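Potdale Operator Guide
Part 4: Teaching a sorting task by remote control
Last revised May 24, 2022

Your robot stands, your gloves are paired and the emergency stop has been tested. Time for the fun bit! In this part you'll drive the arms yourself, sort a few everyday items into baskets, and save each run so the Arai trainer can learn from it. If you haven't finished Part 3 (Pairing and homing), go back and do that first. The gloves will connect without it, but the fingers won't track properly and you'll spend your afternoon dropping things.

Allow a full session for your first try. Most new operators feel clumsy for the first handful of runs and then something clicks, usually when they stop looking at their own hands.

4.1 What you need

Robot, homed and standing, with Potdale firmware loaded
Potdale headset and both gloves, charged
Arai recorder running on the base station
A table the robot can reach across without leaning
Open baskets or shallow boxes, one per category
Plain paper and a dark pen
Items to sort, none heavier than 600 grams
A spotter, every time, no exceptions

Fruit is a terrific place to start. It's cheap, it comes in awkward shapes, and it forgives a firm squeeze up to a point. Keep a few spares in the kitchen and swap out anything that gets soft, or the hand will begin to slip and you'll be teaching it to grip mush. Hard plastic fruit works too, but it skids.

4.2 Setting the table

1. Wipe the tabletop down. Scuffs are fine. Sticky patches are not.

2. Place the baskets where the working hand can get over the rim with the elbow still bent. Try it with the robot in Follow mode before you commit.

3. Write one category on each sheet of paper and lay the sheet flat in front of its basket. Lowercase, thin pen, whatever your handwriting happens to be, all good. The Sesia language model reads the label from the head camera, so the word needs to be in view from up there with nothing lying across it.

4. Scatter the items on the open part of the table, with a gap between them wide enough for the fingers to get in.

5. Look through the headset. You should be able to see at least one whole basket, its label, and the item you plan to pick up first. It's okay if another basket is only partly in view.

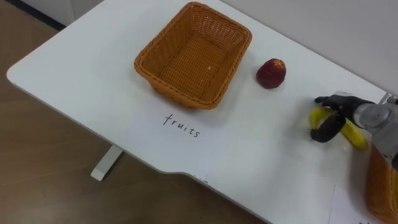 Photo: Sorcha Costello

A banana is best taken near the middle, with one finger over the top and the thumb and the others wrapped under it. Taken by an end, it swings, and you'll chase it all the way to the basket. Round fruit wants a different approach: come down from above with the fingers open, let the palm nearly touch, then close slowly. Leave round things until you've done a few long ones. They roll, and a rolling apple is a surprisingly good test of your patience.

Note: On a white table, white paper can be hard for you to find in the headset. The recorder copes well as long as the ink is dark. If you keep losing track of a label, turn up Contrast in the headset menu. This changes only what you see and has no effect on the recording.

4.3 Taking control

1. Ask your spotter to stand within reach of the emergency stop, off to one side of the robot and out of arm's range.

2. Put on the gloves, then the headset. (You can do it the other way round, but it's a lot of fumbling.)

3. Hold your hands at about the same height as the robot's hands. If its arm is hanging straight down, let yours hang as well.

4. Say "ready" aloud and wait for your spotter to answer.

5. Press and hold the thumb switch on the glove for the arm you want. The wrist light on the glove turns green and the robot's arm starts following.

6. Move slowly. The arm trails you by a small beat. Let it catch up before you change direction.

7. To let go, release the thumb switch. The arm holds its position. It does not drop.

CAUTION: Never press the thumb switch with your arm in a very different position from the robot's. The Potdale controller will refuse the match if the gap is too large, but a smaller mismatch can still produce a quick jump as the arm lines itself up with yours.

CAUTION: Keep your face, your kids, your dog and your coffee away from the table while an arm is live.

You only need one arm for this task. Park the other by double-tapping its thumb switch. A parked arm stays down at the side and the recorder marks it as resting, so the trained policy learns to leave it alone.

4.4 Checking the room
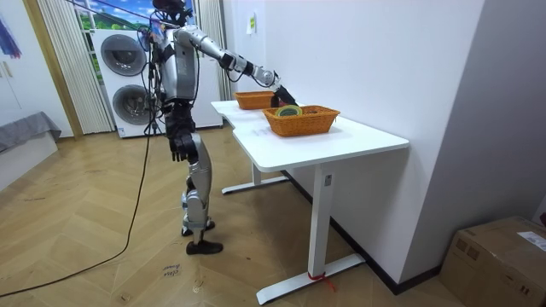
Good floor habits matter as much as good hand habits, and they're easy to build if you do the same walk-round before each session. Start behind the robot and work forward. Pick up anything the feet could land on, push in chairs, close doors that swing toward the work area. Then look at the cabling. A long black cable swept out behind the robot in a wide arc across the boards is a lovely thing to see: lots of slack, no tight bends, and well back from the side where the reaching arm is working. Do the same with yours. Tape the far end down if people need to walk past, and tell anyone coming into the room where it runs.

Check the desk while you're there. Sit-stand desks are great for this work because you can match the height to the shoulder, but do lock the height once you've set it. A desk that creeps by a centimetre or two between runs will muddle your recordings, and it's a hard fault to spot later.

Homes and shared rooms are welcome! You don't need bare walls or a proper lab. Laundry machines, couches, curtains and boxes in the background give the trainer some useful variety. Do turn off televisions, and draw the blinds if low sun is landing on the tabletop.

WARNING: Do not step over the cable while the robot is standing under power. Walk around.

4.5 Recording a run

A run is one item, picked up and put down in its basket. Keep runs short. The Arai recorder can hold long ones, but short runs are easier to label and far easier to throw away.

1. Start with the hand clear of the table and the fingers relaxed.

2. Tap Record on the base station, or ask your spotter to do it.

3. Say the instruction in plain words: "Put the banana in the fruits basket." Use the same word that's on the paper.

4. Press the thumb switch, reach, grip and lift. Lift high enough to clear the rim with room to spare.

5. Carry the item over the basket and pause for a moment.

6. Lower it. Open the fingers only once the item is inside the rim. Dropping from a height counts as a miss even when it lands well.

7. Bring the hand back up above the basket, fingers pointing down, and hold still until you hear the chime.

8. Tap Keep or Bin.

Be generous with Bin in your first session. If you bumped the basket, pinched the paper, or had to regrip more than once, bin it and go again. You'll still want a few recoveries later on (see 4.7), so there's no need to feel bad about a wobbly grab. It's all practice.

4.6 How many runs?

The sample set that ships with your kit has 184 runs of this same sort of task, and it's well worth watching a few on the base station before you start. You'll notice that the good ones look a bit dull. Smooth approach, short pause, clean release.

For a single table layout, aim to match the sample set. If you want the robot to cope when baskets trade places or a new item shows up, you'll need a lot more, and you'll need to shuffle things constantly. Our own mixed kitchen set has more than 2,000 runs in it. We had a ball making it, and it took from December right through the summer holidays.

After every block of runs:

1. Take off the headset and rest your eyes and shoulders.

2. Move the baskets. Swap left and right, or near and far, and bring each label along with its basket.

3. Change which items are out.

4. Check the knuckle temperatures on the base station. If any finger shows amber, park both arms until it goes back to green.

Note: Some non-fruit items are good company for the fruit. A roll of tape, a sponge or a cup will do nicely. Ring-shaped things can be picked up by the rim or from across the whole width, so choose one grip and stick to it for the block. Record the other grip as its own block.

4.7 Recording recoveries

Once your clean runs are saved, switch the recorder to Recovery. Now you're allowed to be messy on purpose! Set an item down slightly short of the basket, then pick it up again and finish the job. Let a round fruit roll and follow it. Nudge a basket and work with it where it ends up.

Keep recoveries in their own folder. The Arai trainer mixes them in for you, and the slider under Train > Blend controls how much. Leave it on the default until you've trained at least once.

4.8 If something isn't right

Fingers close late or not at all
Re-home the glove (Part 3). If it persists, check that the glove battery isn't below one bar.

Hand stops above the basket and won't go lower
The soft floor is set too high. Open Workspace > Table height, rest an open hand on the bare tabletop, and tap Set.

Recorder says "No label found"
The paper is out of view or has something on top of it. Tip the robot's head down a little and try again. Glossy paper under a bright ceiling light can also cause this.

Items slip during the lift
Grip closer to the middle. Wipe the fingertips with a barely damp cloth and let them dry. Do not use hand cream before handling the fruit, tempting as it may be in winter.

Arm follows, but mirrored
The gloves are on the wrong hands. It happens to all of us.

When you have a folder of kept runs, go on to Part 5: Training and first playback.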